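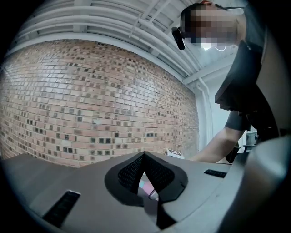
Dranulier: a hand-held gripper I'm building in a shared workshop

Hi! Dranulier is my attempt at a gripper you carry around in your hand, with a camera on it, so I can record myself doing everyday chores and (one day) get an arm at home to copy them. I started in February thinking it would be a couple of weekends. It has eaten most of my evenings at the Briswood shop instead, and I've loved pretty much all of it, apart from wiring.

This README covers the shell, the fingers and the little set of recordings I've put up so far. It's a mess in places. If something reads like I wrote it at midnight, I probably did.

What's in here

The hardware folder has the print files for the light gray body and the black fingers. The recordings folder has the clips, one folder per session, plus a plain text file of notes for each. The tools folder has my script for trimming the dead time off both ends of a clip, and a viewer I named Azevedo for no good reason. The viewer is slow, but it opens everything.

Printing the body

Print the body with the smooth side up and take your time with the supports around the slots. I sanded mine by hand to get rid of the layer lines and I'd do it again, it feels so much nicer to hold! The finger pads are separate parts, so you can swap them without taking the whole shell apart. I've ruined 2 sets already by overtightening the screws, so stop when they're snug.

Camera and lens

The lens is very wide. You get the fingers, the thing you're picking up and most of the room in one shot, and straight walls come out looking like barrels. The brick wall at Briswood is my favorite for checking this, with all those dark bricks scattered through the pale ones. I leave the bend in the raw clips. If you want flat pictures, run the flatten step in the tools folder, but it throws away a lot near the corners (and I like the corners).

Picking up bottles

Spray bottles are my go-to test object. They're tall, they have a skinny neck and a heavy-looking head, and they're cheap enough that I don't care where they land. I hold them low, with the fingers around the base and the trigger up top where the camera gets a good look at it. A bright color helps a lot when you're scrubbing through clips later. The pink one with the light blue trigger jumps right out against the gray table.
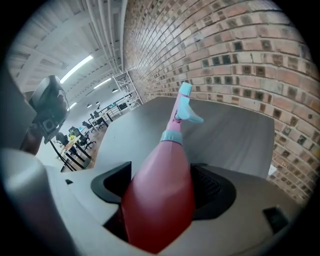

Known problems

Glossy plastic throws highlights that confuse my tracking script, especially under the ceiling tubes. Turning the exposure down helps a bit.

The fingers don't always close evenly. I think it's my linkage (version 4 is on the bench now), so treat the finger width numbers as a rough guide.

Clips longer than 12 minutes sometimes lose sync between video and finger position. I split them by hand when I catch it.

People wander through the background of some sessions. I blur faces before I upload, so if you spot one I missed, please open an issue and I'll pull the clip right away.

Using the files

Go ahead and print it, change it, break it, whatever you like. Credit is nice but I won't chase you for it. Please don't try to work out who anybody in the clips is.

What's next

I want softer pads, a better cable route and a mount that fits Gristton, the secondhand arm I've got at home. If you build one, send me pictures! I'm usually answering issues on Friday night.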